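Packing and Storage Basics
Handout 4: Choosing a box and filling it

Read this before the practical. Bring it with you, along with the case sheet for the Welen order.

Why box size comes first

Most damage claims in a small warehouse start with a box that is the wrong size. If the box is too large, the goods slide and hit the walls every time the parcel is turned. If it is too small, the walls bulge, the flaps do not meet, and the tape ends up holding the load. Tape is there to close the box. It should not carry weight.

Measure the item at its widest points, including handles, knobs and lids. Add the padding on every side. The result is the smallest inside size you can use. Inside size and outside size are different, and suppliers list them in different orders. Check which one you are reading.

Inside sizes are given as length, width, depth. Length is the longer side of the opening, width is the shorter side, and depth is the distance from the opening to the base. Students often swap width and depth when the box is lying on its side. Stand it up with the opening at the top and measure again.

Filling order

Put a layer of padding on the base. Heavy items go in next, flat side down. Lighter items go on top. Fill the gaps at the sides before you add the top layer – once the top layer is in, the lower gaps are hard to reach and usually get left.

Close the flaps and press lightly. They should lie flat with a little resistance. Tilt the box gently. If you feel something move, open it and find the gap.

Fragile items are wrapped one at a time. Two glasses in one sheet of paper will still knock together. Plates go on edge, upright, with padding between each pair.

Worked case: the Stamon shelf

Stamon is a kitchen goods seller with one shelf of returns to repack. The shelf list gives two orders:

Order 369: mixing bowls, nested, no lids
Order 720: one cast iron pot with lid

For order 369, take the bowls apart and put paper between them, then nest them again. Measure the stack after the paper goes in. It will be taller than the figure on the list.

For order 720, wrap the lid separately and turn it upside down on the pot, with card between the two. Fix the lid in place with a paper band. The pot is heavy for its size, so use a double wall box even though a single wall box of the same inside size would close.

Write down the box you chose and the inside size you worked from. Marks are given for the working.

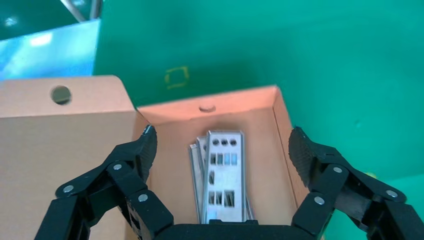 Drilard College – Department of Supply and Storage Studies

Open boxes and reach

An open box has to be reached into from above, and the walls limit the angle. Leave enough room beside the item to get hold of it and let go again. A box that fits the item with no gap at all is slow to pack and slow to unpack, and the padding tends to get dragged down one side.

Labels

The address label goes on the largest face, away from the seam. Old labels come off or get covered completely. Write the order number on one end as well, so it can be read when boxes are stacked.

For the practical

Work in pairs. Each pair packs one order from the Ondrejka list and then unpacks a box done by another pair. Note any item that has shifted and say where the gap was.

Written answers go to Yuxi Gu by 2nd May. Put your group number on the first page and staple the case sheet behind it.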